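Notebook, Gestell bench, February
Panel for the Skikmont order, second board

Started 8.40. I write this entry longer than usual because Younes was away yesterday and he will continue the sanding when I am at the timber yard. Hazem, if you read it also, please correct me where I remember your method wrongly.

The board came out of the clamps in the morning after one full night. It is the same pale wood as the first one. The supplier, Fawzy, wrote "maple" on the delivery paper and I have no reason to doubt it, but the grain is much wilder than in the first delivery. The first board was almost without drawing, very quiet. The second has waves everywhere. I like it more, but it is also more difficult, as the plane wants to tear where the grain turns around.

Glue line first. I scraped the squeezed-out glue with the old card scraper, not with the chisel. Last month I made a small dig with the corner of the chisel and it took me a whole afternoon to remove it. With the scraper the glue comes off in small yellow crumbs. In two places it was still a little soft inside, so I left these places until after lunch and then they were hard enough. I think the heating was switched off in the night. The thermometer by the door was very low when I came in. We should note the temperature every evening when something is in the clamps, otherwise we cannot compare.

Flatness. I laid the long straightedge across the board in both directions and then on the two diagonals. One corner is higher, the one I marked with a pencil cross on the underside. I could push a strip of ordinary paper under the straightedge at the middle but not a folded one. For the customer this is good enough, for me it is not yet. I took three passes with the hand plane, set very fine, going across the grain and not along it. After this the paper still went in but it had some resistance.

Length is 617 mm and width 400 mm after the trimming. The drawing asks for the same length with a tolerance I find generous, and the width is exactly as drawn. The small offcut is 296 mm long. I have put it on the shelf with the name of the job so we can use it for the oil tests. Please do not use it for wedges.

Sanding, first part. I began with 120 and I was careful to keep the block flat near the ends. The dust is very fine with this wood and goes into everything. I forgot to close the drawer with the measuring tools and had to wipe all of them. After 120 I damped the surface with a cloth so the fibres would stand up, waited until it was dry and then went to 180. In the direction of the joint it is easy. Where the figure turns, the scratches of the 120 hide very well and one sees them only with the lamp held low from the side. I found a group of them near the middle and went back to 120 for this area only, which I know is not the correct way. The correct way is to go back everywhere.

Younes Helmy asked me last week what I look for when I say the surface is "closed". I could not explain it in English at that moment. I mean that the light moves over it without stopping. When there is torn grain the light stops there, and it looks like a small dry island.

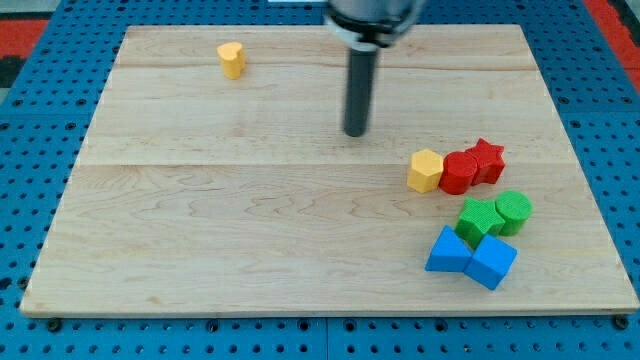 The joints gave me the most thinking today. When I chose the faces I tried to let the drawing of one plank go over into the drawing of the next, and to have the quiet wood where the joint comes. It is only partly possible, because the tree did not grow for our convenience. Still, the seam at the middle of the board is faint, and the dark swirling lines in the middle and lower part take the eye away from it, so I am content with the choice. The other joint, nearer to the far edge, is also faint, but there I would turn the plank around if I could do it again. The two edges were planed together, folded like a book, the way Hazem Hegazy showed me, and then any small error of the angle cancels itself. On the far joint I planed them one after the other and I had to correct with the shooting board afterwards. It cost me nearly an hour.

About the edges. The drawing shows no rounding, only a broken corner. I made two strokes with the fine paper on a block, held at 45 degrees, and stopped. More than this and the front edge loses its line. I had the temptation to make a bigger chamfer, as it is more pleasant in the hand, but then it will not agree with the first board and they shall lie next to each other.

Oil test, on the offcut. I divided it in fields with masking tape. Field A is left without anything. Field B has the Furno oil, one thin coat, wiped after fifteen minutes. Field C has the same oil but thinned half and half. Field D has only white wax. First impressions after four hours:

A is the palest, naturally, and I think the customer has fallen in love with this colour from the sample.
B makes the waves much stronger and the wood goes to honey. Beautiful, but too warm for what they asked.
C is between. The swirls come forward and the ground stays lighter. It has still some smell.
D changes the colour almost not at all, but a drop of water left a grey ring in it when I tested.

My feeling is for C, two coats, with a light rub in between. I will look again tomorrow in daylight, as the lamp over the bench makes all things yellow. If C has gone darker in the night then I would ask the customer before doing anything more. It is not possible to go back from oil without sanding again the whole surface.

One question I could not solve. If we oil only the top face, the board will take humidity from below and it will bend, I am quite sure. The order speaks only about "visible surfaces". I want to treat the underside the same as the top, same number of coats and on the same day. It is more oil and more time and I did not calculate it in the price. Hazem, can you decide this? I would prefer to pay the oil from our side than to have the board come back in summer with a belly.

Mistakes of today, so I do not repeat them:
I cut the masking tape on the wood with the knife, and one can see the line in field B. Cut it before.
I used the blue cloth for damping and it left a few threads. The white ones are in the box under the vice.
I wrote the dimensions first on a piece of sandpaper and then I nearly threw it away.

For Younes, tomorrow morning: please look at the whole top with the low lamp before you start, and mark every scratch with a very soft pencil. Then 180 again on these places and a bit around them, then 240 over everything with a fresh sheet. Do not go higher than 240. With finer paper the surface becomes too polished and the oil stays on top and makes spots. I made this error on a small tray at home and it remained sticky for weeks. The end grain can go to 320, as it drinks much more and otherwise becomes too dark.

Please turn the board over when you leave it for the night, or put it on two battens so that the air comes to both sides. Flat on a closed surface is not good for it before the oil.

The yard opens at seven and I should be back before noon if they have the planks ready. I want to choose them myself this time. I will look for one with calmer grain at the long edges for the third board, and bring a spare piece if the price is reasonable. The Fawzy invoice for the last delivery is still in my apron pocket, I must give it to Hazem.

Stopped 17.20. Clamps cleaned and hung up, glue bottle closed. The plane iron needs sharpening before the next use and I have left it out of the plane, on the stone.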